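September, toy bench, afternoon

Picked up where the last entry stopped. The Plisgate box is back on the white table, and the pieces that came with it are in the usual pile on the left. The plan for the day was to go over the holes again, see which ones still bind, and decide whether the top needs to come off for another round of sanding or can go out to the Nel playroom as is.

Started with the blocks on their own. Wiped them all with a barely damp cloth and let them sit while I cleared sawdust off the other bench. The blue ones have held their paint best. The yellow has gone a little dull on the corners where it gets handled, and the red has a few small chips that I filled last time and can no longer find with a fingertip. I'm leaving those alone. Another coat would add thickness, and thickness is what got us into trouble with the first set.

For the record, since I had to look it up again: one coat of the Riltell paint was enough to make the square piece stick in its hole on the first box. Two coats and it wouldn't go in at all. On this one I eased the holes before painting and kept to a single coat on the blocks, with nothing on the inside edges of the holes except oil.

Triangle next. I had it down as the worst of the lot, because the corners were cut with a blade that wandered, and the piece only went through in one of its three positions. Worked the corners with the small flat file, then 180 grit wrapped around a popsicle stick, then 220. It took longer than I wanted. The trick with the triangle is to stay off the long sides completely and only go after the corners, where the paint on the block builds up into a little bead. I marked the tight corner in pencil on the underside so the pencil wouldn't show on the finished face.
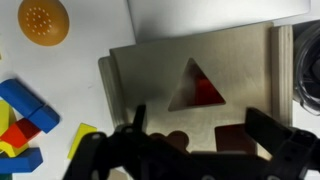 After that it dropped through in all three positions. I ran it 18 times, turning it each time, and got one hang-up, which cleared with a light tap. Good enough for a kid who is going to be pushing on it with a whole palm anyway.

The square is still snug on one diagonal. It goes in if you start it level and catches if you start it tipped. I think that is fine, and maybe even what you want in a toy like this, but the people at the Nel playroom asked for something the younger ones could do without help, so I'm going to take a hair off one side and stop there. Pencil mark is on the block, not the box.

Edges. The exposed ply on the side still shows its layers and I've decided to leave it that way. I did consider an edge strip. A strip means glue, and glue means clamping across the box, and the thinner wall on the other side does not like being clamped – it bowed the last time I tried and took a night to come back. Rounded the top corner of the ply edge over by hand instead, 4 long strokes with the block plane and then paper. Ran a piece of old nylon stocking along it to find snags. Found two, near the end, sanded them, ran it again, clean.

The top panel feels good. It was oiled twice at the end of last month and it has stopped smelling. I put my hand flat on it for a minute and nothing came off. The inside is another story. There's still some fine dust in the bottom corners that the vacuum brush won't reach, and it sticks to the blocks when they land. Next time I'll blow it out before oiling. For now I'm going after it with a dry paintbrush.

Noise is the other complaint to deal with. A block dropping onto the bare bottom is loud, and with a room full of these going at once it would be hard to live with. Tried a scrap of cork loose in the bottom and it helped a lot, but it slid around. Felt was quieter still and would be a pain to clean. I'm leaning toward cork, cut a little oversize so it wedges in without glue and can be pulled out and washed. We have nearly 200 square inches of the thin sheet left over from the Kotadero trays, which should cover this box and the next one if I lay the cuts out with some care.

Things to fix in the drawing before the second box gets cut:

- triangle hole: bigger radius in the corners, so the file work goes away
- thin side wall: go up one size in stock
- underside of the top: break the hole edges before assembly, it's miserable to do after
- add the cork to the cut list

Still open is the storage question. The blocks end up all over the table within a minute of starting, and there's nothing that says where they live when they aren't in the box. They do all fit inside, but the last couple have to be dropped in with the top off. A cotton drawstring bag would do it. I'd like to avoid anything with a lid that can pinch.

Left on the bench tonight: square block (pencil mark, side to be sanded), cork sheet, the small file, the 220. The stocking is in the drawer with the tack cloths. Please don't throw it out, it looks like trash and it's the best snag finder we have.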